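Dristo Extends Rerero Work Surface Line With White Folding and Sorting Table

8/3/23

Dristo, a maker of work furniture for commercial laundries and linen rooms, has added a white folding and sorting table to its Rerero line. The table is intended for stations where flat goods such as napkins, service cloths, hand towels and wipes are folded, checked and stacked before packing. Orders are open through the company's regional dealers, with first deliveries planned for May.

The Rerero table is sold as a single freestanding unit or as part of a row. It replaces the earlier Petridis table, which was offered only with a gray top and square corners. Spare parts for Petridis tables already in use will remain in the catalog.

Work Surface

The top is plain white, with no printed guides or raised edging. Dristo selected the color for contrast with dyed textiles. Loose threads, stains and uneven edges on blue, green and burgundy cloths are easier to pick out against a white ground, and a white top shows lint that should be wiped away between batches.

The corners are rounded. In customer interviews held before the design was fixed, linen room supervisors reported that square corners snagged open-weave goods when a stack was pulled toward the operator. The new corner profile is used on all Rerero tops.

"Folding is short, repeated work, and the surface has to stay out of its way," said Anastasia Andreadis, product manager for work surfaces at Dristo. "We kept the top flat from edge to edge. A cloth can be laid down at any angle, folded and pressed without crossing a joint."

Placement Against a Panel

The table can be placed in open floor space or directly against a partition. For rows set against a partition, Dristo recommends a smooth panel in light gray. Small items can slip between the table and the panel if a gap is left, so the far side of the top should be brought up to the panel along its full length and checked again after the feet are leveled.

Site Trial

The table was used for 50 working days at the Plunditz linen service, where it was set up at the station for small colored cloths. Staff folded each cloth, pressed it flat by hand and placed it in a stack for counting. During the trial, 1,364 bundles passed over the table. Of these, 94 were returned to the station for refolding, mostly for corners that did not line up.

"We asked for a surface that wipes clean quickly and does not hold lint," said Filippos Deligiannis, operations lead at Plunditz. "We also asked for more room at the left side, where unfolded goods pile up. The second version of the table gave us that."

The request led to a longer top. Both lengths will be sold.

Care

Wipe the top with a damp cloth and a mild detergent at the end of each shift. Do not use abrasive pads. Dye marks from new textiles should be removed the same day. Folded goods should not be left on the top overnight while damp.

A folded blue cloth on a white tabletop set against a light gray panel.

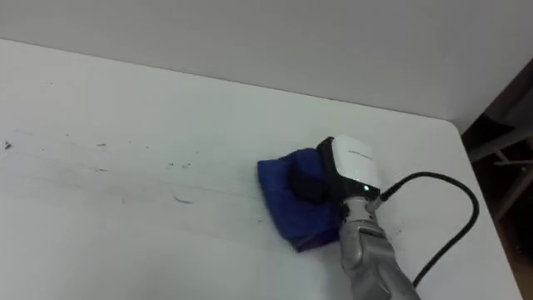
Availability and Contact

The standard Rerero table is priced at $1,065, excluding freight. Pricing for the longer version and for rows is available on request. Dealers may ask for surface samples before ordering.

Sales inquiries: Mercedes Bedoya, Dristo Commercial Sales
Press inquiries: Sreekumar Pai, Dristo Communications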